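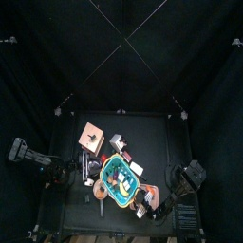

双臂工位，从头部相机的位置看下去。蓝绿色篮子斜放在中间，左臂底座的蓝灯亮着。

三月，星期二，工位维护记录

早上到得比平时早，本来想趁大家还没来把左臂夹爪的事一口气弄完，结果先烧水，又顺手把昨天Khairul留在键盘上的便条读了三遍（他的字我到现在还是认不全，“回零”两个字写得像“四季”），真正坐下来已经快九点了。这篇写得会比较长，一半给自己留底，一半给Léonie，她下周接手这个工位，我不想让她像我当初那样从一堆没有标题的聊天记录里翻东西。

先说起因。Khairul Ong上周跑抓取的时候发现左臂每次开机回零之后，夹爪的张开量跟上一次不太一样，差得不多，但抓薄的东西就能看出来，卡片一类的，要么夹空，要么把卡片顶得翘起来。右臂没有这个毛病。他在便条里猜是标定文件被谁覆盖了，我查了一下，文件没有动过，修改时间还停在上个月，所以从软件这边先放他一马，往硬件上找。

【断电和检查顺序】

还是老规矩，先让两条手臂回到休息姿态，用手托住前臂再断电。这句话我每次都写，Léonie你别嫌烦，左臂那个姿态看着稳，断电以后肘部会慢慢往下沉，沉下去正好压在桌面的杂件上。上次压的是一只小盒子，还好没坏，可是夹爪指尖的胶垫蹭出一道印子，后来做视觉的同事还来问那道黑线是什么。断电以后等底座的蓝灯灭了再碰接头，灯没灭就拔线的话，Isten（我们那套控制程序）下次启动会报总线丢节点，要重新扫一遍，平白耽误工夫。

拆之前先把桌上的东西收走。篮子连里面的东西一起端，别一件一件拿，端到旁边的推车上原样放着，回来再摆就省事得多。带长柄的那个和粉色的托盘单独放，叠在一起容易滑。我今天偷懒没把左边那个银色圆顶的小电器挪开，拆线的时候胳膊肘碰了它两回，第三回老老实实挪走了。

然后按这个顺序看：底座固定螺丝，底座出来的线，肘部走线，腕部走线，夹爪接头，夹爪本体。从底座往外走，一节一节来，手指顺着线摸过去，比眼睛看可靠。黑色的线配黑色的臂，后面又是深色的布，光靠看真的什么都看不见，我戴着头灯也只看到反光。

【找到的问题】

底座没事。底座螺丝用扭力扳手过了一遍，一颗都没动。肘部走线也没事，扎带有点松，顺手换了。问题在腕部到夹爪那一段：线在腕关节转到底的时候会绷紧，一绷紧就拽着夹爪接头往外走那么一点点，插头没有脱开，可是摸上去是晃的。我拿手轻轻左右拨，读数就跟着跳。右臂同一个位置的线留得长，转到底还有一个松松的弯。对比着一看就明白了，左臂这根线是去年换过的，换的人（是我，不必找了）扎得太贴，当时觉得贴着臂走好看。

好看这件事害人不浅。

处理办法：把腕部前后的扎带都剪开，线往夹爪方向放出30毫米，留出一个弯，再用软扎带松松地箍住，箍到手指还能把线推动的程度。接头拔下来看了针脚，没有发黑，也没有弯，用棉签蘸一点清洁剂擦过，晾干，插回去，听到咔的一声才算。外面再加一个Zuvico的小卡扣，就是抽屉里那一袋，蓝盖子的盒子旁边。袋子上写着一次性，确实是一次性的，我想省一个，把旧的撬下来再用，撬断了。

做完之后用手带着腕部来回转到两头，线不绷了，弯也没有往手指那边鼓。这里要多看一眼：弯留得太大，夹爪下探的时候会挂到篮子的边沿，那圈黄边正好有个小台阶，专门等着挂东西。

【夹爪本体】

既然拆到这里了，就把夹爪也清理了。两片指尖卸下来，里面的滑轨上有一层灰毛，摸着像布上掉下来的纤维，我猜是围挡布的，没有证据。用干刷子刷干净，再薄薄抹一层润滑脂，抹多了会甩出来，甩到桌面上黑亮黑亮的一点，相机会当成一个东西去认，Khairul有一整个下午就是这么没的，他让手臂去抓一滴油，抓得还挺执着。

胶垫磨损情况：左臂外侧那片边缘有点毛，还能用；内侧那片换了新的。新胶垫比旧的略厚，所以换完必须重新做张合标定，别想着差这么一点没关系。右臂两片都没换，只擦了擦。

装回指尖的时候两颗螺丝交替着拧，先都带上，再一边半圈一边半圈地收。一次拧死一颗的话指尖会歪，歪的角度肉眼看不出来，夹一张白纸对着灯看，缝是楔形的，那就是歪了，松开重来。我今天重来了一次。

【围挡和框架】

趁着断电，把围挡也过了一遍。深色布左后角那一块有点往里兜，估计是上周搬推车的时候蹭的，重新拉平，压进边里。布一定要拉平，有褶子的话褶子上的亮暗会跟着灯变，深度图上就会冒出一些莫名其妙的边。顶上交叉的那两根细绳也试了试松紧，手指拨一下，能弹回来，不用管。

框架上和桌子后沿那些银色小支架，螺丝逐个试过，桌子后沿中间那个松了，用手就能拧动，我真是吓一跳。拧紧，点了一点螺纹胶，用白色记号笔在螺丝头和支架之间画了一道线，以后扫一眼线断没断开就知道动没动过。Léonie，每周一看线就行，别每周都去拧，拧着拧着就滑丝了，右边墙上那颗多出来的孔就是这么来的。

前沿右侧那张标签有一角被手腕蹭得起翘，压平了，没有换。标签上的编号跟Dresto登记表上的一致，这个我核对过，搬工位或者报修的时候都以那张标签为准，别看底座上贴的旧贴纸。

【重新上电和标定】

上电之前绕着工位走一圈。我知道这听起来很像幼儿园，可是上个月我把内六角扳手忘在了右臂底座旁边，右臂一启动就把它扫到地板上，声音特别大，隔壁实验室的人都探头进来看。所以走一圈，扳手、棉签、剪下来的扎带头全部收回盒子里，扎带头尤其要找齐。

上电，左右两边等底座灯亮，启动Isten，先不要急着让它动。看节点列表，两条臂的关节都在，夹爪也都在，再点回零。左臂回零的时候我一只手放在急停上，另一只手什么也不干（千万别拿杯子）。

张合标定的步骤写在这里，省得以后再翻：

先让夹爪全开，停住，记读数。
再让它慢速全合，碰到就停，记读数。
中间放量块再合一次，记读数，跟量块的厚度对一下。
断电，等灯灭，上电，重新回零，把前面三步再来一遍。
总共做4遍，每遍之间都要断电。

最后这一条是Khairul提的，我一开始嫌麻烦，可是他说得对，毛病就出在回零之后，不断电就等于没测。今天4遍做完，张开读数基本叠在一起，画在一张图上得放大了才分得开。右臂也陪着做了，结果跟上个月存的那份对得上，右臂的文件就没有更新。左臂的新文件存进标定目录了，旧的那份改名留着，别删，万一卡扣松了要回头比对。

接着跑空载循环。没放任何东西，两条臂从休息位走到桌子中央上方，腕部转到两头，夹爪开合一次，再回去，这样算一圈，设了400圈。跑的时候我在旁边写这篇东西，其实也没怎么写，主要在盯着那个线弯看。跑到一半的时候有一点吱吱的声音，停下来听，是新扎带蹭着外壳，把扎带的头转到外侧就安静了。剩下的一路跑完，没有报错，接头也没有往外走，手摸电机外壳是温的，右臂跟左臂差不多温度。

【摆物件】

跑完把东西摆回去，按Ismail那套清单（就是那套乱摆的桌面任务）。篮子放中间，斜着放，别摆正，这个任务要的就是斜的。香蕉在篮子里靠右下的位置，白色的卡片和那个白色带花纹的盒子在它附近，紫色的那件也放进去，小圆的那个靠左边内壁。浅粉色木盒在篮子左上方，黑色的钮朝上。橙色的那件放在右下的粉色托盘里，偏上一点。其余零碎的照清单来，清单里没写朝向的就随便放，别自作主张摆得太整齐，我有一次摆得太整齐，Khairul说看着像橱窗。

有几样东西离手臂很近，摆的时候要想着手臂回家的路线。右臂夹爪休息的时候几乎就挨着托盘，旁边还有那个黑白花纹的小件，再往右挪一点点就会被它下落的时候压住。左臂那边，银色圆顶的那个有一部分就在手臂底下，从头部相机看过去会被挡住一块，这个没有关系，任务允许遮挡，只要启动的时候前臂不碰到它就行。我用手掌量了一下，前臂下面能平着伸进去一只手，够了。至于谁的手，用我的吧，Khairul的手太大了，按他的标准什么都不够。

摆完用慢速跑了一次抓卡片，就是最开始出毛病的那个动作。夹住了，提起来，放回篮子里，卡片没有翘。又跑了几次，有一次夹得偏了，偏的那次我看是卡片本身搭在盒子边上，压着一角，跟夹爪没有关系。这个留给Khairul判断，日志我标了记号，他下午来了可以直接翻到那一段。

【还没做完的】

头部相机的外参今天没有动。后沿中间那个支架松了多久我不知道，如果它连带着让框架有过一点变形，相机的位置可能也跟着变了，但是我拿标定板粗粗看了一下，重投影误差跟以前存的差不多，所以先不重做。Léonie如果接手以后发现两条臂都往同一个方向偏，先怀疑这个，再怀疑手臂。

左臂外侧那片胶垫下次该换了，备件只剩下一对，我发邮件去订了，还没有回音。

围挡布掉毛的事想找个办法确认一下。我在后沿放了一小条双面胶，胶面朝上，下周揭起来看看上面粘了什么颜色的毛，Léonie揭的时候告诉我一声，我想一起看。

便条的问题也得说一句：以后故障写进本子里，不要写在便条上贴键盘。Khairul，我知道你会看到这里，你的便条我贴在这一页的背面了，“四季”那两个字我圈出来了。

Khairul下午补记：看到了，那明明就是“回零”。偏的那次我看过日志，同意是卡片压在盒子上，夹爪读数正常。我又断电上电试了两次，张开量没有变。线弯留得挺好看的，比上次好看。另外清单里小圆件的位置写得太含糊，我改成“靠左内壁，贴着放”，原件在Ismail的文件夹里已经更新。

Léonie补记：已读，扭力扳手的设定值能不能也写在这一页上？我翻了前面都没有找到。双面胶我记下了，揭之前会喊你们。

回Léonie：设定值在扳手盒盖的内侧，铅笔写的，有点淡。明天我抄过来。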